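About Prundley

Mixed household goods, sorted and sent back out
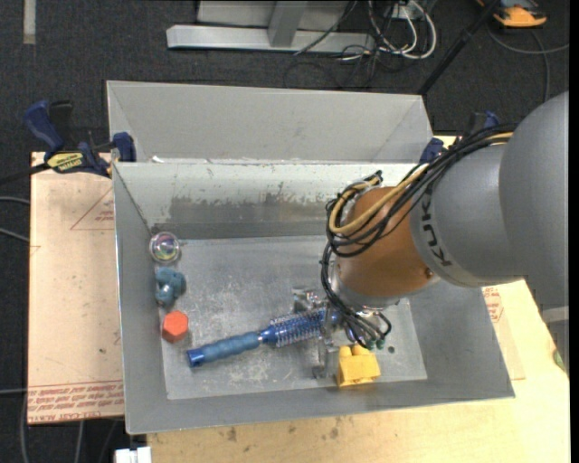
Prundley takes in small household goods that arrive mixed together and sends them out again sorted, checked and packed. Most of what we handle fits in one hand: hairbrushes, combs, balls, toy blocks, bath toys, kitchen clips, key rings, game pieces. Larger items go to other companies, and we are happy to pass on their details.

Our customers are discount stores, online sellers and charity shops. They come to us with customer returns, end-of-line stock, or the contents of a store that has closed. The goods usually reach us in cartons with no list, or with a list that no longer matches. We open the cartons, find out what is in them, and report back before anything else is done.

How we started

The company was set up by Faith Shirima and Sum-yee Chuang. Faith had worked in the returns department of a mail order business and Sum-yee had run the stockroom of a toy store. Both had seen boxes of usable goods thrown out for want of someone to go through them. They rented 2 rooms behind a tile showroom and began with the leftover stock of one store, which was mostly hair accessories and party bag toys.

We moved to our present building in July, after the second room filled up. It has a loading door at street level, a long sorting room, and a separate packing room with its own exit to the yard. The upstairs office is small and is going to stay that way.

What we do with your goods

Each delivery is given a number when it comes through the door, and that number stays with it until it leaves. Cartons are emptied into open bins, a few pieces at a time. We keep the bins lightly filled so that small items do not end up under larger ones. Small parts are easy to lose – a cap from a brush handle, a piece from a building set – and a shallow layer makes them easier to find.

Sorting is done by type first and condition second. Brushes and combs go together, balls together, blocks and building toys together, soft and rubbery toys together. Within each type we separate goods that can be sold as new, goods that can be sold at a lower price, and goods that cannot be sold. Hair and bath items that have been opened are never put back into the first group. Color is left until last, and we only sort by color when a customer asks for it.

We currently use 267 sorting categories. Customers can ask for fewer, and most do. A charity shop may only want toys kept apart from everything else, while an online seller may want every style of hairbrush listed on its own line.

Packing

Sorted goods are bagged or boxed to the customer's instructions. We can add labels, price stickers and simple instruction leaflets. Clear and shiny plastic items are wrapped one by one, as they scratch against each other in transit. Brushes are packed with the heads facing the same way so the bristles keep their shape. Mixed assortments are also available – Stastetti, one of our regular customers, orders a fixed assortment for its gift counters, and we make these up to a sample kept on the packing room shelf.

The smallest job we accept is 200 pieces. There is no upper limit, but very large deliveries are booked in stages.

Who works here

There are 9 of us. Faith looks after customers and pricing. Sum-yee is in charge of the sorting room and the category list. The rest of the team moves between sorting and packing depending on what has come in.

Storage and delivery

Goods can be stored with us for up to a month after packing at no charge. Local deliveries are made in our own van. Everything else goes with Antwi, who collect from the yard in the afternoon. Customers who want to collect their own goods should call first so that the pallets are ready at the door.

Visits are by appointment. Please bring a sample of your goods if you can, or a list of the main types.

Page updated Jul 30, 2018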